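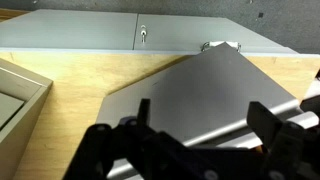 On the barrier strings, an earlier message asked:

> The Mirkow bypass section has been under its modelled output every morning
> until mid-morning, then it catches up. The installer says the optimisers are
> fine and wants to swap the inverter. Before we agree to that, is there
> anything in the logs that would separate an inverter fault from shading?
> The panels are on the road side of the noise barrier, in two rows.

Previous Next Thread Author Search
Lists > Road and Rail Solar > Noise barriers > Morning shortfall
2026-05-10, Iresha Rathnayake

Yes, and you probably have it already. Export the DC voltage and current for each string at the shortest interval the logger allows, then plot the two rows separately. Don't use the AC total.

If the inverter is at fault, both rows should sag together, or one tracker input will misbehave at all hours. Shading from the coping or the lighting columns gives a step in the current of one row, and the step moves a few minutes each week with the sun's path. On the Barrios section we had strings of 16 panels on the lower row and 17 on the upper. The lower row lost current first thing and recovered in one jump. The inverter was blameless.

Two things to check before you trust the plot:

1. Logger clock. Ours was left on local time when the model was in UTC. A one-hour offset in summer looks very much like a morning shortfall with a matching surplus at the other end of the day.

2. Tilt in the model. Barrier panels are often entered as vertical when the brackets lean them back. The Barrios drawings said 7 degrees from vertical, but the model had zero. That won't produce a step, but it does shift the whole curve.

Road film is a separate matter. It builds up on the bottom edge of the lower row and lowers the current all day, so it should not be confused with what you describe. We wash in July and leave it at that.

As to the swap, I'd ask the installer for the event log from the unit first. The Driltel inverters we use record each restart with a code. Code 63 is low DC voltage at start-up, and a run of those at dawn points to the strings. If there are no events at all, I can't see what case there is for replacing it.

The Trirkano spreadsheet will take the string export as it stands, provided you delete the second header row. If you post one clear day and one overcast day I will run them through. On the overcast day the step should vanish if it is shading.

Iresha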